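Donnelly adds Promadis pressure transmitters to its process control range
November
By the Donnelly press office

Donnelly, the distributor of sensing and control components, has extended its range with the Promadis series of pressure transmitters, made by Judar. The series is intended for pumps, compressors and water treatment plant, and is available from stock at the company's Serstead warehouse.

Each transmitter has a welded stainless steel diaphragm and a sealed electronic module, with no internal O-rings in contact with the process fluid. Output is either 4–20 mA or a voltage signal, selected at the time of order. Standard models cover pressures up to 60 bar, and a high-pressure version is offered for hydraulic work. Customers may order singly or in trade packs of 100.

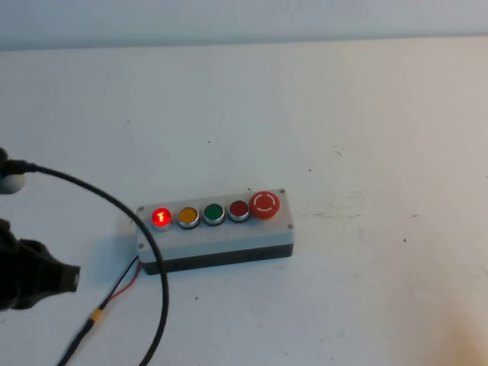 Alarm and trip signals from the Promadis series can be taken to existing control gear through a separate relay module, also supplied by Donnelly. The module has its own terminals for indicator lamps and operator controls. It can be wired to a compact push-button station with a row of buttons along a grey lid, where the illuminated red button at one end may be assigned to the high-pressure alarm. Wiring diagrams are supplied with every module.

Judar has set aside an initial allocation of 2000 transmitters for Donnelly customers – further deliveries will follow each quarter. Calibration certificates can be requested when ordering. Data sheets and prices are available from the Donnelly sales office in Serstead.

© Donnelly. All rights reserved. | Contact us | Back to top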